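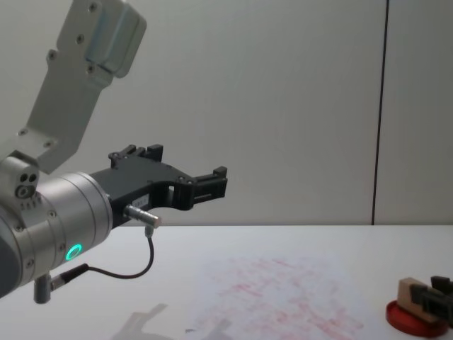
Keline, 23 août 2023 - Deux bras, une table blanche, une cale de bois clair sur un socle rouge : le dispositif que défend l'équipe de Valdir Marinho n'a rien de spectaculaire. Le résultat annoncé l'est davantage. Selon une note diffusée par le laboratoire Ileo, un robot à deux bras apprendrait à saisir et à poser des pièces de bois à partir de 31 démonstrations seulement, là où la méthode précédente du groupe en demandait 200.

Le principe tient en peu de mots. Un opérateur guide les bras, le système enregistre les trajectoires, puis un modèle baptisé Jover sépare ce qui relève de l'approche et ce qui relève du contact. Les gestes d'approche seraient réutilisés d'une pièce à l'autre, et seul le contact serait réappris. L'idée circule depuis des années. La nouveauté tiendrait au découpage, désormais automatique.

Reste à savoir ce que vaut la mesure. La note fait état de 200 essais, tous menés sur la même table, devant le même mur gris, avec 12 pièces choisies par les auteurs. Le taux de réussite est donné globalement, sans détail par pièce. On ignore aussi combien d'essais ont été écartés avant le décompte, et ce que les auteurs appellent une réussite : une pièce qui tient dans la pince, ou une pièce posée au bon endroit ? Les deux lectures sont possibles.

« Nous n'avons jamais prétendu que cela marcherait dans un atelier », répond Valdir Marinho, qui promet les données complètes en décembre. La note parle pourtant, dès son deuxième paragraphe, de « transfert rapide vers l'industrie ».

Chez Drummond, intégrateur qui a suivi une présentation de la méthode, on attend de voir. L'entreprise voudrait un essai avec des pièces métalliques, un éclairage variable et un opérateur extérieur au laboratoire. Aucun de ces tests n'est au programme pour l'instant. L'article complet, lui, n'a pas encore été relu par des pairs.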